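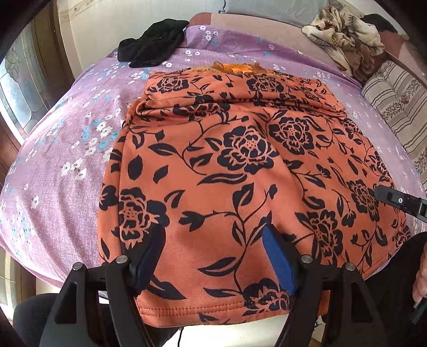

When the gripper won't let go: saving your good fabrics

Laundry & Linen | Gadgets | Safety first

Search this site Enter keywords Go

I love a gripper for folding, I really do, but mine had a proper tantrum in September and I learned a few things the hard way. I had a brushed orange garment by the hem when the fingers closed and stayed closed. I pulled (don't pull!) and got a lovely ladder of popped stitches for my trouble.

My tips, in no special order:

Find the release before you start. On my Kallio it's a little lever under the grip, and I'd owned the thing for months without once touching it.

If it jams, hands off the trigger and power off at the wall. Count to 20, then ease the fingers apart from the pivot end. Mine sprang open the moment I forgot about it and gave my thumb a beautiful purple colour.

Grab a hem side-on if you can, and take both layers. One layer of slippery lining slides about and the pads bunch it up.

Check the pads for fluff. Ritva Sjöberg at the Lirner repair bench picked a great grey wad out of mine with tweezers and reckoned it had done over 1,000 closes without a clean. Oops.

Mind the cable! I'd let mine loop round my knee, and a good tug on it will set off error 278, which means unplugging everything and starting again.

Keep buttons, hooks and sequins well clear of the pads. Anything with beading I still fold by hand on the bed, with a cuppa.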